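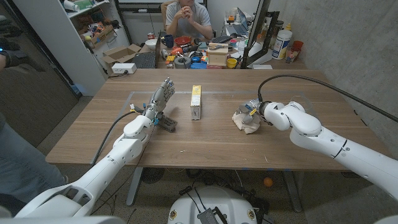 Table top with a light walnut grain.

Home Gear Practice Tips Gigs Contact

Looking after your guitar at the kitchen table

Posted by Bindu Pai, 16/08/2019

170 shares 3 comments

A few of you wrote in after the string post asking what else I do at home and what I hand over to the shop, so I went back through my notebook (the greasy one that lives with the batteries and takeout menus) and pulled out everything that's still useful. I play in a loud covers band in Lolport and my main guitar is a secondhand Pisharody with a bolt-on neck and a finish that has seen things. So most of what follows is for electrics. Acoustic people, you can borrow plenty of it, but leave the lemon oil alone if your fretboard is maple. I mean it!

Setting up

Put a bath towel down first. Fold it in half so there's some give, and check it for zippers and buttons if it's one of those hooded ones the kids use. Take your belt off too. I have a lovely crescent-shaped dent in the back of the Pisharody from a belt buckle and I think about it every time I pick the thing up.

For the neck you want something to hold it up so the headstock isn't pressing on the table. I've used a rolled hand towel, a bag of rice, and a paperback with a sock over it. The bag of rice is the best by a mile, it molds itself to the neck and stays put while you're cranking away at the tuners.

Small screws go in a muffin tin. One cup for the pickguard, one for the pickup rings, one for the back plate, and so on around. They look the same until you try to put them back. If you haven't got a muffin tin, stick them to a strip of masking tape in the order they came out and write on the tape.

Cleaning the strings (and making them last)

Wash your hands before you play. I know, I sound like my mother. But I used to go straight from dinner to practice and my strings were dead in a week, and now I get a good month out of a set, more if it's not sticky weather.

After playing, pinch each string in an old cotton T-shirt and run it up and down a few times, underneath as well as on top. The T-shirt wants to be really old. New ones shed fluff, which ends up packed under the saddles.

Somebody asked about boiling bass strings. Yes, it works, for a little while. Use a pot you don't love, a few minutes at a simmer, then dry them off right away in a warm oven with the heat turned off. You'll get some zing back for a gig or two. I wouldn't bother with guitar strings, they're cheap enough and they snap when you put them back on.

Fretboard

When the strings are off, that's your chance. Wipe the board down with a barely damp cloth first and see how much comes off on that alone. For the gunk that builds up against the frets I use an old gift card with the corner wrapped in cloth, pushed along the edge of the fret. A wooden coffee stirrer does the same job. An old toothbrush is all right on rosewood if it's a soft one.

Then a few drops of oil, on the cloth and never straight on the wood, if it's rosewood or ebony or one of those. Rub it in, go and make a coffee, come back and wipe off whatever's still sitting there. Twice a year is plenty. I did mine every string change when I started out and the board went a funny dark color and felt like a salad bowl.

Dull frets

Painter's tape over the wood on both sides of each fret, so only the metal shows. Then the finest steel wool you can find (0000 on the packet), a few strokes along the fret. Cover the pickups before you open the steel wool! The magnets will grab every little whisker and you'll be picking them out with tape until Christmas. If you'd rather skip the wool altogether, 1000 grit wet-and-dry paper used gently and then a metal polish gets you to the same place, just slower.

If there are actual grooves under the strings you can feel with a fingernail, no amount of polishing will fix that. Take it in.

Body and finish

Breathe on it and wipe it. Really, that takes care of most fingerprints. For sweat and beer I've been using Pudico, the stuff in the squeezy bottle, and one bottle has lasted me since March with lots left. Spray or squeeze it on the cloth. If your guitar has an old nitro finish go easy, try a bit on the back first, and don't leave it lying on a rubber stand or against vinyl. My bandmate's stand left two gummy stripes on a really nice sunburst and they are there for good.

No kitchen spray, no furniture polish with silicone in it. If you ever need a finish repaired the silicone makes everybody's life miserable.

Crackly knobs

If a volume knob scratches when you turn it, unplug, and turn it all the way up and down a couple dozen times. Half the time it's fixed. If it isn't, get a can of proper contact cleaner made for pots (with lubricant in it), take off the back plate, find the little gap in the metal can and give it one short squirt. Then the turning again. Put a paper towel around it first to catch the drips.

Don't use the general-purpose spray from the garage. I did, and it was wonderful for a week, and then the knob spun so freely I could knock the volume off with my sleeve.

Same can for a crackly jack. Squirt a bit onto a plug, push it in and out several times, wipe the plug, repeat. If it still cuts out when you wiggle it, the nut has probably come loose and the whole jack is twisting around inside. Hold the jack still from the inside while you tighten the nut, or you'll twist the wires off. Ask me how I learned to solder.

Tuning troubles

Before you blame the tuners, rub a soft pencil in the nut slots. Graphite is slippery and it costs you nothing. You can hear when a nut is grabbing, it goes ping as you tune up and then the string's sharp. Pencil, tune, stretch the string gently with your fingers, tune again. Keep a stub of pencil in the case.

Wobbly tuner buttons usually just want a small turn with a screwdriver. Small!

Strap buttons

When the screw hole has worn out and the button pulls free, dip a couple of toothpicks in wood glue, push them in the hole, snap them off flush and leave it overnight. Screw goes back in like new. A bit of candle wax on the threads makes it go easier. I used to drop a felt washer behind the button too, and the ones from the hardware aisle at Okgate fit perfectly well, though they only seem to come in brown.

Cables

Over-under coiling. Look it up, practice in front of the TV, it feels ridiculous for one evening and then your hands just know. Old hair ties keep the coils together. I put a ring of colored tape around each end of mine so they come home with me after a show, and the dead ones get a red ring and go in the repair box (which is quite full).

Wall hangers and damp rooms

Mine hang on an inside wall, away from the radiator and out of the afternoon sun. In winter I keep the acoustic in its case with a sponge in a soap dish with holes in the lid. Damp sponge, wrung out hard. Check it when you think of it.

What I don't do at home: cutting a nut, leveling frets, anything inside a tube amp. The amp one especially, those can bite even when they're unplugged.

Next time I'll do pedalboards, and what to do about Velcro that won't stick anymore. If you've got a fix for a buzzing practice amp grille, send it over, mine is driving me up the wall.

Share this Print Email a friend

3 comments. Log in to reply

Contact Bindu | Copyright Bindu Pai | Back to top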